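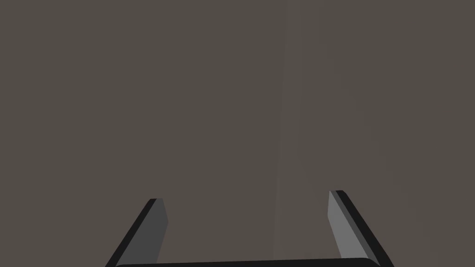 Matte paint shows less than gloss, but it is harder to clean and much harder to touch up. The low-sheen finish is mostly filler and pigment with little binder at the surface, and rubbing it flattens the high points. The result is a burnish mark, which looks like a stain and does not wash out. Mid-tone neutrals are the worst colors for this. On a plain taupe or gray-brown surface with no pattern to break it up, even a soft band a shade paler than the rest will draw the eye once it has been noticed. Before treating a band like that, find out what kind it is.

Checking with a lamp

Turn off the overhead light and hold a lamp flat against the surface, pointing along it. Move the lamp to the opposite side and look again. A band that changes or disappears is a matter of light or of surface shape. A band that stays the same from both sides is in the paint. Do this after dark. At 4 in the afternoon in November there is still enough window light to confuse the result.

Dust and dry marks

Use a dry microfiber cloth, folded, with no pressure beyond the weight of the hand. Work from the top down in straight passes. Feather dusters leave oil on some finishes and should be kept for shelves.

Grease and hand marks

Mix 2 teaspoons of plain dish soap into a quart of lukewarm water. Wring the cloth until it no longer drips. Blot the mark, wait a minute, blot again with clean water, then pat dry. Do not scrub in circles. Melamine sponges are a fine abrasive and will polish matte paint in a few strokes - keep them for enamel and tile.

Scuffs

A white vinyl eraser removes most shoe and furniture scuffs. Test it behind a door first. Colored erasers can leave dye.

Touching up

Use paint from the original can if it was stored above freezing. Stir for five minutes, scraping the bottom, as the flattening agent settles. Thin the paint with up to 10 percent water and apply it with a small foam roller, feathering the edges outward. A brush leaves a different texture, and the patch will show. If the wall was painted more than three years ago, repaint corner to corner.

Florence Tremblay wrote to ask about sanding out a burnish mark. Sanding only enlarges it. Recoat the full panel, using 220 grit beforehand only where there are drips or ridges.

Keeping a record

Write the color name, sheen, room and month on the lid, and again on a strip of tape inside the closet door. Lids get swapped.

Related tips
Storing half-used paint cans
Removing tape residue from trim
Which roller nap for which wall
Patching nail holes in drywall
Cleaning foam rollers

Home | Kitchen | Workshop | Walls and Floors | Contact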